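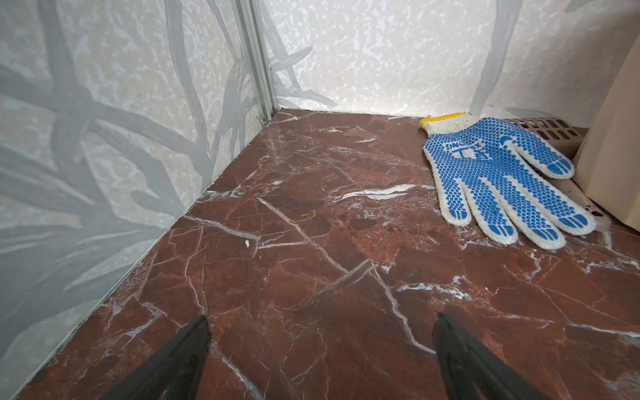 Wrist view, fingers open over the marble floor. The work glove lies flat, with one side over the edge of the perforated tray.

Collection notes: small items on patterned floors

The floor pickup set moved to its second site in March. The first site, Trokov, has a plain gray floor, and a policy trained on those episodes alone did well there and poorly everywhere else. Magesa was chosen for its floor: polished red-brown stone with white and gray veins across it. The walls carry a soft gray leaf pattern on a pale ground. Both surfaces are harder for a camera than anything in the Trokov set.

Work at Magesa follows the same protocol as before, with changes listed further down. One operator drives the arm with a hand controller. A second person resets the items between episodes and fills in the log. The two swap roles every 12 episodes. Hivow, the recording tool, stores the wrist video, joint positions, finger opening and the task sentence for each episode.

Why the glove task was added

Most items in the first set were rigid. Cups, boxes and blocks keep their shape when a finger touches them, and an operator can plan the whole grasp before contact. A knit glove does not allow this. It folds at the contact point, and the part of it above the floor is thin. The gripper has to come down close to the stone, close on a pinch of fabric, and lift without dragging the item.

The glove now in use is white knit with blue dots, blue fingertips and a yellow edge at the cuff. Contrast against the dark stone is good. Contrast against the pale tray is not, and episodes where the glove overlaps the tray are logged under a separate tag. Early attempts under that tag showed a common fault: the operator closed on the glove and the tray rim together and lifted both. These are kept in the set and marked as failures at the time of the lift. They are not trimmed.

Task sentences in use at Magesa:

Pick up the glove.
Move the glove off the tray.
Put the glove in the tray.
Move the tray away from the wall.

Operators should not shorten or reword these. Wording variants are added later, from a fixed list, so that each variant can be traced to its source episode.

Reflections and veins

The stone is glossy. Near the back of the work area it picks up a soft reflection of the walls, and the reflection shifts as the wrist moves. We looked at whether to cover the floor with a matte sheet and decided against it. A floor like this is common in homes and lobbies, and a set recorded on a covered floor would say little about an uncovered one.

The veins are a separate problem. Several of the brighter ones run long and straight, and an early version of the tray detector returned them as edges. In a few cases the predicted tray was a patch of bare stone between two veins. The detector is used only to sort episodes after recording and has no part in control, but the wrong labels did reach the log. Episodes from the first 6 batches have been sorted again by hand. The corrected labels replace the old ones, and the old ones are kept in an archive column.

Small debris stays where it is during a batch. A crumb or a scrap of leaf is a few pixels wide at working height, and removing it between episodes gives the video a visible before and after that has nothing to do with the task. Sweep before the first episode of a batch or after the last one, never in between.

Changes to the protocol

Starting height. Every episode now begins with the fingers open and the wrist at one of 8 preset heights. The preset is drawn by Hivow and shown on the operator's screen. Previously operators chose a height themselves, and almost all of them chose the same one.

Glove placement. The person doing resets drops the glove from hand height and leaves it as it lands. Do not smooth it. For flat placements, the log sheet gives the side that should face up and the direction of the fingers. Dropped and flat placements alternate by batch.

Tray position. The tray may stand near a wall, but leave enough room for one gripper finger on the wall side. Episodes in which the finger touches the wall are stopped and logged as contact stops. The metal trim at the foot of the wall scratches easily, and we have agreed with the site to keep clear of it.

Pauses. Any pause longer than 7 seconds ends the episode. Long pauses were teaching the policy to hover. In review, the model would approach the item, stop just above it and remain there until the time limit, which matched what several operators had done while they thought about the grasp. Operators who need time to plan should take it before pressing start.

Retries. A missed grasp followed by a second attempt in the same episode is welcome and should be marked as a retry. Recovery examples are still the smallest group in the set.

Known gaps

All Magesa episodes so far use one glove. A second type with a plain palm is on order. The printed dots give the camera a regular pattern to follow, and we do not yet know how far the current results depend on it.

Light has been fairly even. Recording has taken place in the morning only, when the site is free. An evening slot on Tuesday has been requested, mainly for the change in floor reflections under ceiling light.

The wrist camera loses sight of the contact point in the last part of the descent when the glove lies between the fingers and close to one of them. A side camera would cover this, but the fitted policy will not have one in use, and adding it for collection only would complicate the comparison with Trokov. The question is open. Comments from operators are useful here, especially from those who have worked at both sites.

Next steps

Magesa continues with the present item list until the second glove type arrives. The combined set will then be split by site as well as by episode, with one part of the Magesa data held back from training. Sudska is being prepared as the third site and will be used for testing only. No episodes recorded there should be added to the training folder, including practice runs.

The updated log sheet is in the shared folder. Copies printed before the starting height change have no column for the preset and should be thrown out.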